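How I finally got my grout clean (and kept it that way)

When we moved into the Prurthorpe place in March, the kitchen benchtop grout was the colour of old tea. I tried every spray in the cupboard and all I got was a sore elbow, so I gave up on sprays and went back to bicarb.

You'll need bicarb soda, warm water, a stiff nylon brush (an old toothbrush is fine, but it'll take you all arvo), a couple of microfibre cloths and a small tub of penetrating sealer. I used the Jevitz one because the hardware shop had it on special.

Mix 4 tablespoons of bicarb with just enough water to make a paste, like thick yoghurt. Smear it along the lines with your finger and leave it for 7 minutes while you put the kettle on. Then scrub in short strokes, doing a patch at a time so it doesn't dry out on you. Wipe, rinse the cloth, wipe again. Don't be tempted by vinegar if you've got natural stone anywhere nearby, it can etch it!

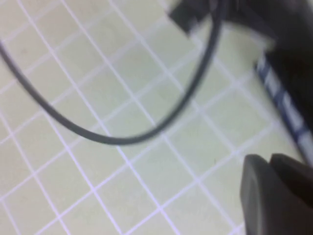

Now the boring bit, which is waiting. Leave the grout to dry for 36 hours before you seal. I rushed it the first time and ended up with cloudy patches I had to scrub off again (never been so cranky with a benchtop in my life).

Brush the sealer on thinly, follow the directions on your tub for how long to leave it, then buff any extra off the tiles. I do a second coat near the sink and the stove, and I'll be topping mine up every 6 months.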